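Cullholm : l'hôtel Vurkus rouvrira ses portes en juin avec 18 chambres rénovées

Publié le 24/12/2020 par Yetunde Nwosu

L'hôtel Vurkus, situé sur le port de Cullholm, a annoncé la fin prochaine de ses travaux. L'établissement était fermé depuis l'automne et il accueillera de nouveau les voyageurs au mois de juin. Les réservations sont déjà possibles par téléphone, et elles seront ouvertes en ligne dans les prochaines semaines.

Le chantier a concerné surtout les deux étages supérieurs, où les salles de bains dataient de la construction du bâtiment. L'hôtel comptait auparavant 19 chambres. Une d'elles a été supprimée pour permettre l'installation d'un ascenseur, que les clients demandaient depuis longtemps. Sept chambres disposent maintenant d'un balcon avec vue sur la mer.
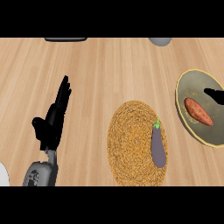 Temps de lecture : 2 minutes

La directrice, Kanako Takeda, a pris ses fonctions l'année dernière, après plusieurs saisons dans un hôtel de Skoritbridge. Elle souhaite garder le caractère familial de la maison. « Nos clients reviennent souvent, certains depuis leur enfance. Ils veulent du confort, mais ils veulent aussi reconnaître l'endroit », explique-t-elle.

Le restaurant du rez-de-chaussée change de nom et s'appellera Kong. Il sera ouvert également aux personnes qui ne dorment pas à l'hôtel, le midi et le soir. Le petit déjeuner sera servi jusqu'à onze heures pendant la haute saison — une demande qui revenait régulièrement dans les avis des visiteurs.

Pendant la fermeture, l'hôtel a reçu plus de 1 000 messages de clients qui voulaient connaître la date de reprise. Les personnes dont le séjour a été annulé pourront utiliser leur bon d'achat jusqu'à la fin de la saison. Il faut seulement indiquer le numéro de l'ancienne réservation au moment de l'appel.

Les tarifs de basse saison restent les mêmes qu'avant les travaux. Pour l'été, la direction publiera ses prix au printemps. Le parking derrière le bâtiment reste gratuit, mais les places doivent être réservées à l'avance.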